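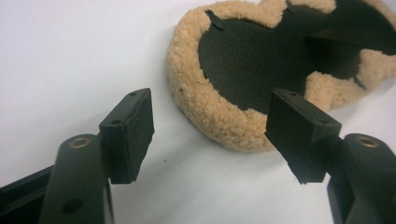 Gorazd Lazarević
Workshop tips and robot teaching, Elenthorpe

I spend my days collecting hand-held gripper demonstrations for a robot learning study (we call it Sarent), and half of what I've picked up is plain workshop sense, so help yourselves!

Soft things first. With a lambswool polishing pad, open the fingers wide and come in low and slow. Wool gives under the fingers, so let it squash before you lift – a quick snatch only gets you fluff. Brush the pad out between goes too.

Bread is my other favourite. A long loaf wants a grip near its middle,

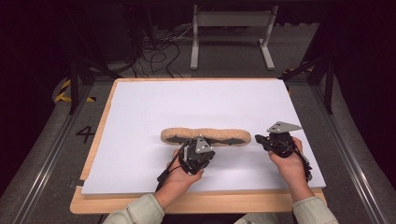
or the heavy end droops and you're chasing crumbs all afternoon. Clip your board to the table, and let your cables hang clear of your wrists. We compared 30 slow demonstrations per object with 30 hurried ones, and the robot trained on the slow set dropped things 2 times against 7. I now carry my shopping in the same way, and wipe the board down before the next loaf comes out.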